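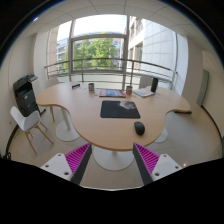 Orkora pays for 1,000 desk-tidying clips in Hastow

Orkora has started collecting hand-recorded examples of office tidying at its rooms in Hastow, and says it wants 1,000 usable clips before it trains anything on them. By Thursday it had 63.

The idea is simple enough. A person holds a gripper with a camera on it, walks up to a table and clears it the way they would at home: mugs together, magazine shut and squared up, mouse back on its pad. The recordings go to a learning system, which is meant to work out the job from the examples.

Oranuch Bunnag, who runs the collection, said the team was after ordinary mess. "We want a desk as people leave it," she said. "Mugs, scraps of paper, a book somebody was halfway through."

How far that gets anyone is another matter. The first batch comes from a single room, with one big curved table, beige floor tiles and a window the full height of the back wall. A system fed on that may become very good at that table. Orkora says a second site at Ustthorpe will follow, but would not say when, or how many rooms it has there.

The company also would not say how many clips it has thrown away. An earlier round, on folding cloths, ended with 1,081 recordings, of which 200 were kept. Bunnag blamed unclear instructions and said people now get a short practice run first.

Wichai Nuchit, who buys cleaning equipment for offices in the town, has been to one of Orkora's open afternoons and left unmoved. "I was shown a person picking up a mug," he said. "I have people who can do that. Show me the machine doing it in my building, with my mugs."

Orkora has given no date for a trial without a person holding the gripper. Recording in Hastow carries on into December.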